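February, 6:40 am

Up too early, head full of the rulebook. Coffee, no breakfast. Writing this before the kids are up and before Stuart starts phoning.

Yesterday was the second long day on the handling rules for Merngate. Stuart Staniforth wants it down to 2 pages. Mine was at five when I left and I'd already thrown out the whole part on lighting. He's right that no one reads five pages standing up. But every time I cut a line I remember why it went in.

Biggest fight was over speed near the table edge. Bjarke Frandsen says one limit for the whole cell, keep it simple, people remember one number. I say slow zone at the edge and slow zone anywhere a person can reach in. We went round and round till lunch. Ended up with his version for normal running and mine whenever the gate is open. Written down as rule 4. Will probaly get reopened.

Then the wording. "Should" and "must" all mixed up in my draft, Stuart went through with a green pen and circled every one. Embarrassing. If it's must, somebody has to check it. If it's should, somebody has to say why they didn't. Spent an hour just on that and it was the best hour of the day.

Other stuff we settled:
– cables off the walkway before power on, every time, and the person who starts the run signs for it
– stop button tested at the start of each shift, not weekly
– no reaching in to straighten an object while the arm is live, even if it's only a soda can
– fingers wiped and looked over for cracks at each object change
– a run with a fault in it gets kept and labeled, never deleted

That last one is mine and I'm proud of it. Out of 576 runs in the Wevel log there are gaps in the numbering and nobody can say what was in them. You can't write a rule about dropped objects if the drops got tidied away.

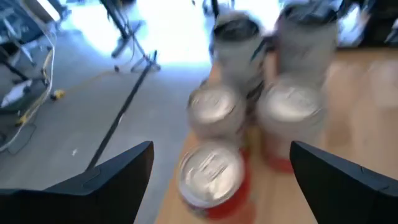
Who decides when an arm can go back to work after a stop?

The person who pressed the button, or the shift lead if that person has gone home. Never whoever happens to be closest. They look at the table, look at the floor, say out loud that it's clear, then reset. Goes on the sheet with the time and initials.

Bjarke thinks the saying out loud part is silly. I told him about the Ragnarsson place, where two people each thought the other had checked. No one hurt, just a bent bracket and a very quiet afternoon. He let it stay in after that.

Still open – what counts as a near miss. I wrote "any contact that was not planned" and Stuart said fine, then you'll get 400 reports a month and stop reading them by spring. Fair. Maybe split it, contact with a person's stuff vs contact with the thing being picked up. Need to think. Don't want people deciding for themselves that it was nothing.

Also forgot to ask who keeps the master copy. There's one on the wall, one in the shared folder and they dont match. Date on the wall one is older. Fix today before anything else.

Narnovstead visit got moved up so the short version has to be ready for them too. They'll want it laminated. Ask Stuart if the print shop does the big size.

Phone's going. Stuart, of course. More tonight if I'm awake.

Recent entries
Green pen, part one
Gate switch again
What I said to Bjarke about gloves
Notes from the drive to Narnovstead
New boots, sore feet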